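Shop notebook – floor finish trials, Balmont hall job
26 August 2018

Came in for a few hours while it was quiet to get the second round of test boards recoated and write up where we are.

Background for Genji, who missed the site visit: the Balmont floor is old softwood, narrow boards, over 200 lineal metres of gap to deal with if we fill it all. Roland Ashworth wants the orange tone kept and the worst of the wear left showing. He does not want it to look new. Fine by me, less sanding.

Test boards

Six boards cut from the offcuts, all sanded to 120 by hand along the grain. Boards 1 and 2 have Katetti hardwax oil, 3 and 4 the Dolan waterborne, 5 and 6 plain shellac under wax for comparison.

Oil: warm colour, knots go quite dark. Still tacky at the edges this morning, so I put too much on. Wipe back harder next time.

Waterborne: dries fast but greys the pale patches. Raised the grain on board 4 and I had to knock it back with a 320 pad.

Shellac: best colour of the lot. Won't stand up to chairs. Ruled out unless Roland changes his mind about the hall being used for dinners.

Plank floor with white baseboard in the first one:

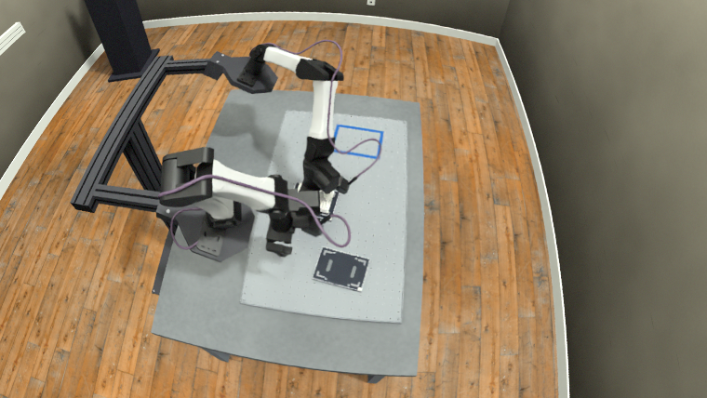
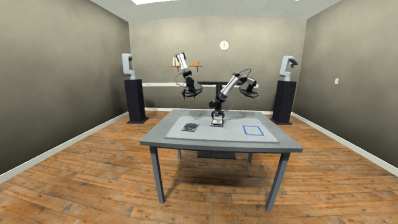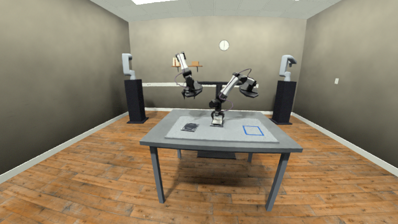

Gap filling

Tried the sawdust and resin mix in two joints. It sets hard and looks right, then cracks when I flex the boards. The Rollura cork strip moves with the timber but sits a bit proud if the gap is under 3 mm. Could plane it flush – slow work over a whole hall. My vote is strip in the wide gaps and leave the narrow ones alone.

Cost so far is 67 dollars in samples, against the 500 we allowed.

To do

Recoat 1 and 2, thin.
Genji Hirose to run the chair leg test on 3, 1,000 passes, and note where the sheen goes.
Ring Roland about access. He said October but gave no dates.
Order more 120 discs. Check whether the edger is back from repair before quoting for the corners.
Oily rags are in the water bucket by the door. Leave them there.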